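Operators wanted for collecting robot demonstrations with clothes

July – posted by Markovska, Clindov data group

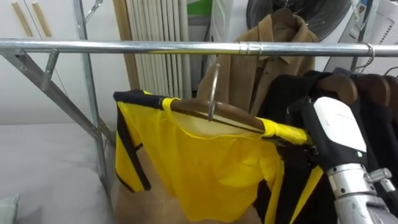 Reading time: 2 minutes

We are looking for two operators to join our group in Clindov. The work is to guide a robot arm by hand controls while it handles clothes, so that a learning system can later be trained on these examples. The project has the name Zumier and it will continue for 4 months, with a possible extension.

What you will do

In one session you repeat the same kind of task many times, with small changes. You take a jersey on its wooden hanger and put it on the rail, or you bring it from the rail to the table. Another day it is shirts, towels, or a coat which is heavier than it looks. Each attempt is recorded from start to end and we call it an episode. For the first part of Zumier we need 1140 accepted episodes, and the two operators will share them.

Thin sports fabric is the most difficult for us at this moment. It slides, it folds over the end of the hanger, and the gripper closes on the cloth and the wood together. We want to have such cases in our data also, including those where the operator must open the gripper and try again. Please do not think that only perfect episodes are useful. What we ask is that you mark them correctly in the list after each attempt: completed, completed with correction, or failed.

Between the episodes you also prepare the clothes. The order on the rail must change, the hangers should not always have the same distance, and sometimes the garment must be hung a little badly on purpose. The plan for the day tells you which changes to make, but good ideas from operators were added to it before and we are glad to receive more.

Who we are looking for

– You have steady hands and you can keep your attention on a repeated task.
– You can write short and clear notes in English. It does not need to be perfect English.
– You can stand for a longer time. There is a chair, but for the high rail most operators prefer to stand.
– Experience with robots is not required. Work in a shop, a laundry or a tailor's workshop is a real advantage, and please write about it in your application.

We train every new operator during the first 2 weeks. In this time your episodes are reviewed together with you and they do not count towards the total. The controls are learned quite fast. To judge the depth takes longer, especially when dark clothes hang close to each other.

Conditions

The position is part-time, with morning or afternoon sessions. Mornings begin at 8.30. Training is paid the same as the normal work. Payment is by the hour and never by the number of episodes, so there is no reason to hurry. The contract is made with Dixit, our partner for employment, and they will also answer questions about insurance and travel costs.

The recordings show the clothes, the arm and the room. If your hands or voice are recorded during the preparation, this part is removed before the data is stored.

How to apply

Send us a short letter and your CV. Please tell us if you prefer mornings or afternoons, and from which week you are free. We invite suitable persons for a trial of one hour, where you can try the controls and ask everything you want. We answer all applications, also the ones we cannot accept.

Contact: Markovska, Clindov data group | © Clindov | Back to top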